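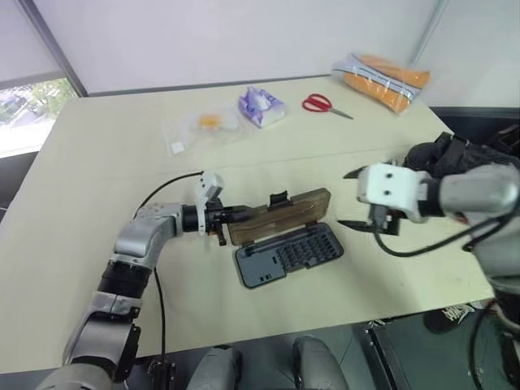

Bit case, lid up. Brown wood-grain lid, black tray, rows and rows of little slots.

Tool drawer sort-out, Bruncombe workshop

Quick page, more to add when I get a minute. Finally started on the small stuff left over from the Trendulthorpe move in July. 254 bits went into one biscuit tin back then, all sizes mixed up, and it's been annoying me ever since. Posted 8/22/25, tea going cold.

Notes on the case while I remeber:

Slots are tight together. Fine for short bits, long ones will have to go somewhere else.

Bigger space on the left of the tray. Handle going in there if it fits, otherwise adaptors.

Clip is on the top edge of the lid. Black, small. Keep an eye on it, I broke one on the last case.

Clear bag further back on the table is next, orange thing in it and a small white square. Will sort that after.

Still to do: label the rows, chuck the 2 rounded-off Pozis, find the hex set. Think its in the Pismont box under the stairs. More pictures once the tray's full.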